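Robot Maintenance and Safety, Unit 7
Handout: The dropped processor at Ilthorpe

Notes by Despina Buzatu. Read before the practical.

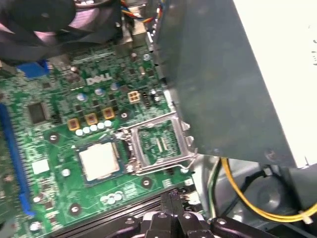 Most of the faults we have covered so far were loud. A belt snaps, a drive trips, the cell stops and somebody goes to look. The fault in this unit was quiet. The cell carried on working and reported success each time, and it took the better part of a shift before anyone saw that parts were being let go where they should not have been.

Background

The Ilthorpe workshop takes in old office computers and strips them for reuse. Cases are opened by hand. An arm then does part of the work inside the case, including lifting the processor out of its socket and placing it in a tray. The arm carries a two-finger gripper called the Turnix and a small wrist camera. The job software is called Dinu. You will use the same gripper in the practical, so the details matter.

The cell had been running since the spring with people loading and unloading. In August it was moved to longer runs, with one person looking after two cells. Valeriano Alcaraz was on shift on the day of the fault. Analyn Manalo wrote the first report and Dorian Riviere did the follow-up tests. What follows is put together from their notes.

The normal sequence

1. The operator clamps the open case and confirms that the mains lead is out.
2. The arm moves to a viewing position and the camera finds the socket.
3. The retention lever is released and the frame over the processor is raised.
4. The gripper closes on the two long edges of the processor.
5. The arm lifts straight up by 10 mm and stops.
6. Dinu checks the grip.
7. The arm carries the processor to the tray and lets go.

Step 6 is where the trouble was. Please mark it on your copy.

What happened

The run was 39 machines. The first part of it went normally. At some point the gripper began to lose processors soon after the lift. Some slid back towards the socket at an angle, and some came to rest on the board next to it. In each case Dinu logged a good pick, moved the empty gripper to the tray, opened the fingers and logged a good place.

Alcaraz found it when he went to change the tray. It should have been nearly full and it plainly was not. He pressed the stop, left the case in the clamp as it was and called Manalo. She asked him not to touch anything until she had the log saved. That was the right order to do things in, and we will come back to it.

Of the sockets on the machines that had lost a part, several had bent pins. On this type of board the contacts are in the socket and the underside of the processor is flat, so a part dropped on its corner from a few millimetres is enough to do it. Bent contacts can sometimes be put straight under a microscope. It is slow work and was not thought worth doing on boards of this age.

No one was hurt. The money lost was small. The reason it is taught here is the way the checks failed.

Cause

There were three things wrong, and any one of them on its own would probably have been caught.

The finger pads were worn. The Turnix has thin rubber pads on the inside of each finger. They had picked up old thermal paste, which is greasy, and they had been wiped with a cleaner that hardened the rubber. Riviere measured the pull needed to slide a test plate out of the fingers. With new pads it was 36 newtons. With the pads taken off the cell it was less than half that, and it changed a good deal from one try to the next.

The grip check looked at the wrong thing. Dinu took the motor current at the end of closing. If the current was above a set level, it decided that something was between the fingers. The check was made once, at the top of the 10 mm lift, and never again on the way to the tray. A part that slipped after that point was not seen. Worse, grit in the finger joint had raised the current needed to move the fingers at all, so in later picks the check could pass with nothing held.

The tray had no sensor. Dinu counted a part as placed when the fingers opened. It was counting its own commands and had no view of the result. The camera could have been used to look back at the socket or down at the tray, but both looks had been switched off to save time when the longer runs began.

Notice that the record showed a perfect run. When Octavio Mansilla, who manages the shop, asked for the log, it had no errors in it. If you are ever told that a cell "has no faults logged", ask what it would take for it to log one.

The safety matter

In the days after the fault, and before new pads came, the shop tried to keep going by having a person stand at the cell and watch each lift. This is where it could have become an injury.

On one lift a processor slipped and lodged on the edge of the socket frame. The watcher reached in to take it out. The arm was not stopped. It was waiting for its next move, which from the outside looks exactly the same. The guard door had been propped open so that he could see better, and the door switch had been held in with tape. The arm began to move with his hand still in the case. He pulled back and scraped his wrist on the metal edge of the drive cage. It needed a plaster.

Points to take from this:

- A still arm is not a stopped arm. Go by the state lamp and the key, never by whether it is moving.
- Watching is not a safeguard. If a job needs a person beside it to catch mistakes, the job is not ready to run.
- The inside of a computer case has sharp pressed edges. A hand snatched back from a moving gripper will meet one of them.
- Taking the mains lead out does not make the power supply safe to open. We do not open power supplies on this course at all.
- A taped switch must be reported even if you were not the one who taped it.

What was changed

Pads are now changed by count of picks and cleaned with a dry cloth only. The current check was kept, but finger position was added to it. The width of a processor is known, so if the fingers close further than that, the part has gone. The check now runs all the way to the tray. The camera looks at the socket after every lift and at the tray after every place, and the cell stops if the two do not agree. The gripper is opened and closed on nothing at the start of each shift and the current written down, which shows up grit in the joint early.

The door switch was replaced with a coded type that tape will not defeat. The instruction card was rewritten to say what to do when a part is dropped: stop, key out, door open, part out by hand, socket checked with a lens, machine set aside.

There is still one open point. Riviere thinks the lift speed is too high for a part held by its edges and wants it lowered. Mansilla does not want the cycle any longer than it has already become. The tests have not been done, so I do not have an answer for you.

For the practical

Work in pairs. Each pair will have a scrap board, a Turnix with one set of good pads and one of worn pads, and a pull gauge. Take ten readings with each set and bring them on a single sheet. Do not average them before you bring them, as the spread is what I want to talk about.

Then think about these before the session. At which step could the cell first have known that a part was lost? Which of the changes would still work if the camera lens was dirty? What would you have done in Alcaraz's place if the tray had been one part short?

Bring safety glasses. Long sleeves are to be rolled up and lanyards taken off before you go near the arm.

Handout revised September 6, 2024.

Related handouts
Unit 4: Guard doors, switches and keys
Unit 5: Reading a fault log
Unit 6: The Pislow conveyor stop
Unit 8: Cameras that get dirty
Pull gauge: how to zero it
Blank incident report form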